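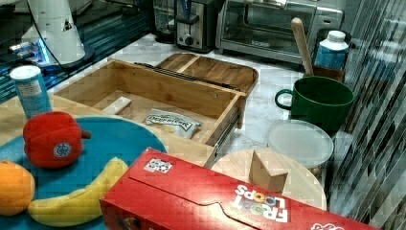 Kitchen automation at Florkameck refers to the use of robot arms in the test kitchens of Florkameck, a food service contractor with sites at Arside, Campos and Estow. The program is concerned with light counter work, mainly the moving and setting out of packaged food, dishes and small utensils. It is best known for its effect on the duties of kitchen staff, which changed more than their number did.

Background

The first arm was installed at Arside in January. Until then, counters were set and cleared by kitchen assistants, who worked in shifts of four and also handled stock and cleaning. Staff at Arside had asked for relief from repeated reaching and lifting, and the company chose counter work as the starting point. Campos followed after 16 weeks. Estow joined last and has the smallest kitchen of the three.

Work at the counter

Counters are kept as they would be in an ordinary household kitchen, with appliances left in place and items standing close together. Assistants arrange the goods at the start of a shift and change the arrangement between runs.

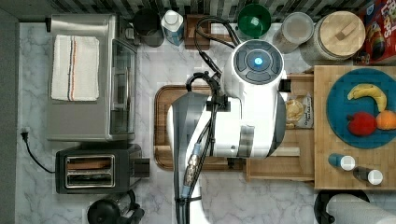 Robot arm over a cutting board on a marble countertop, with a toaster oven at left and a plate of fruit at right.

Effects on staff

No positions were cut at Arside or Campos. Six assistants were retrained as cell attendants, a grade that covers setup, stopping and restarting the arm, and written fault reports. Attendants spend less time on their feet but more time watching, and several described the work as more tiring in a different way. Myfanwy Prydderch, the staff representative at Arside, argued that attention of this kind should be paid and scheduled as skilled work. Under an agreement dated 11/12/2022, attendants rotate to other duties every three hours and may stop the arm at any time without giving a reason.

Estow has not adopted the attendant grade — its assistants share the task informally — and pay there remains under review.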